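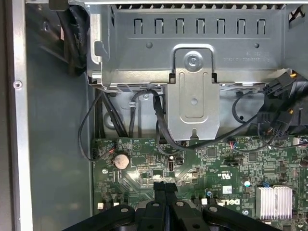 How often do the fingers on a picking cell need to be re-zeroed?

After any change to the fingertips, after any bump hard enough to trip the stop, and otherwise whenever the first part of the morning lands crooked.

It was February when I learned that answer properly, in the back bay at Foltcombe, with the heater ticking and a cell called Satti that I had wanted to get my hands on for months. Satti took processors out of old desktops. Screws and cables were done by people at the next bench. What reached her was an open case and a socket, and she went in and lifted the little silver square out of it, and when she was well adjusted it was the prettiest thing in the building!

She wasn't well adjusted. She was coming in a hair too far to the left, and Jatholm, who had built her and then been moved upstairs, had left me a notebook and a mug of hex keys.

"Don't chase the camera," he said on the phone. "Everybody chases the camera. Start with the fingers."

So I started with the fingers. I backed her out, locked the arm and loosened the linkage screws a quarter turn, and there it was: a whisker of play in the left side that I could feel with my thumbnail. I laughed out loud. You spend a whole morning reading logs, and then the fault is sitting there in your hand like a loose tooth.

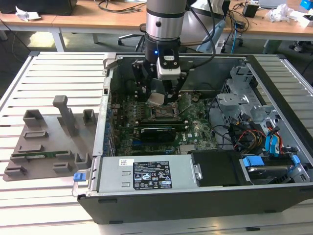 Satti at the bench, fingers down over the socket.

I snugged the screws from the pivot outward, the way the notebook said, and closed the grip on a feeler gauge. Page after page of that notebook was force settings, crossed out and written over, until he had got to 110 and drawn a box around it. I left his 110 alone. I did redo the zero, and then I redid the approach, and by then it was nearly 4 and the light over the bay had gone yellow.
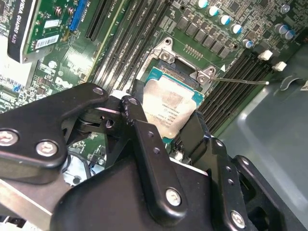 By Piret Grīnberga
Fiction

The last part of the job is the part I love. You take the speed down until the arm hardly seems to move, and you stand with your hand on the stop, and you watch one finger come up beside the edge of the chip. Lever open, frame open, nothing holding it but its own weight. Too high and she pinches air. Too low and you've bent the socket, and somebody from Drultow, who wanted the boards back as well as the processors, writes you a letter.

She touched, paused, and closed. The chip turned a little in its seat.

"Come on, darling," I said.

I stopped her there and looked. The right finger was square and the left was late by almost nothing. Back out, another eighth of a turn, zero again, down again. The counter on the panel read 1,519, where it had been stuck since the fault, and I hadn't realized how badly I wanted to see it change.

The second time she closed on both sides together. I could hear it, one click where there had been two. Up she came, slow as syrup, with the processor level between her fingers, and the panel went to 1,520.

I rang upstairs. Jatholm let it go a long while before he picked up.

"Fingers?" he said.

"Fingers!"

He asked which screw, and I told him, and he made me describe the play in it twice. Then he wanted to know if I'd written it in the notebook, so I went to look for a pen.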